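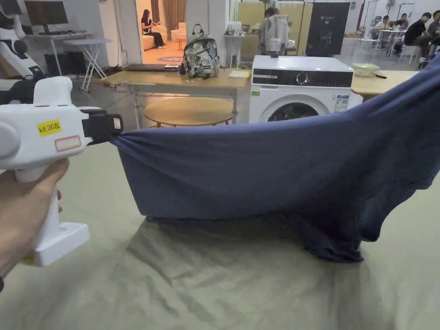
Navy cloth, held out by the corner. Old pale sheet underneath.

Wash day notes, 2022-10-31. Written between loads so excuse the state of them.

## Dark things

Navy, black, the deep green jumper. All inside out. Buttons undone, zips done up. Thirty degrees, never more. I did a forty once and the navy went that tired grey-blue at the seams, can't get it back.

Half a drum at most. Dark cotton wants room to move or you get the pale crease lines down the front. Those don't iron out.

Liquid, not powder. Powder leaves a bloom on navy. If you've only got powder, dissolve it in a jug of warm water first and pour it in the drawer slowly.

Spin at 800 if your machine lets you choose. Then out straight away. Not after lunch.

## The sheet

Best thing I do and it costs nothing. Any old flat sheet, pale one, over the table or the bed or wherever you fold. Two reasons.

- Fluff and tissue bits show up on the pale, so you shake them off there and not on the carpet
- Rough table edges don't snag knits

Shake it out of the window at the end. Wash it with the towels. Doesn't need ironing, doesn't matter if it's wrinkled.

Don't use a new sheet, and not a fleecy one. Fleece sheds on everything. Elfriede Frerichs gave me a brushed one when she moved and I spent an evening with the sticky roller.

## Pulling to shape

Do this when it comes out of the machine and agian before folding.

1. Take a corner or a hem end. Good firm hold.
2. Lift the other end so the top edge goes taut.
3. Let the middle sag, give it two sharp shakes.
4. Lay it down on the sheet, smooth from the middle out with the flat of your hand.

Cotton and polycotton only. Wool and anything with a lot of stretch, no, lay it flat and pat it. Hold wool up by the corner and you've got a longer corner.

Seams twisted? Hold both ends of the seam and pull along it, not across.

## Folding

Sleeves in first. Then sides, then up from the hem in thirds. Big heavy things in half again. Fold lines away from the middle of the chest if you can, they show worse on dark.

Piles by person, not by type. I used to do all the tops, then all the trousers, then walk round the house twice. Silly.

## Small stuff

- Pockets BEFORE the drum. Coins, tissues, that little pencil
- One tub by the machine for odd socks. Lid off, or they never go in
- Notepad near the washing, write down what's running low. Mine says pegs, pegs, softener
- Bags off the floor on wash day or a sock goes under one and stays there till November's out
- Door seal: wipe it with a dry cloth after the last load, get your finger right into the fold. Leave the door ajar overnight
- Drawer out once a month, old toothbrush, hot water
- Filter too. Tray and a towel down first

## White marks on navy

Deodorant: rub with a pair of old tights, dry. Works nine times out of ten. Otherwise damp cloth, drop of white vinegar, dab and don't scrub.

Soap streaks: rinse again, no detergent, that's all. If it keeps happening you're overdosing. Svenja Wiegand at the end of our road halved hers and hasn't had a streak since spring. Soft water here though, hard water you'll need a bit more.

Lint: rubber glove, slightly damp, stroke in one direction. Better than the roller on thick cloth.

## Drying

Dark things out of direct sun, always. Indoors on a rack, gaps between, window open a crack. Hang tops by the hem, pegs at the side seams so you don't get the two ears on the shoulders.

Turn them once. If you forget the waistband stays damp and the whole pile smells of it by wednesday.

Not on the radiator. Goes like cardboard.

## If you only do three things

Inside out, half load, shake before you fold. The rest is when you've time, and I haven't, the towels have just finished.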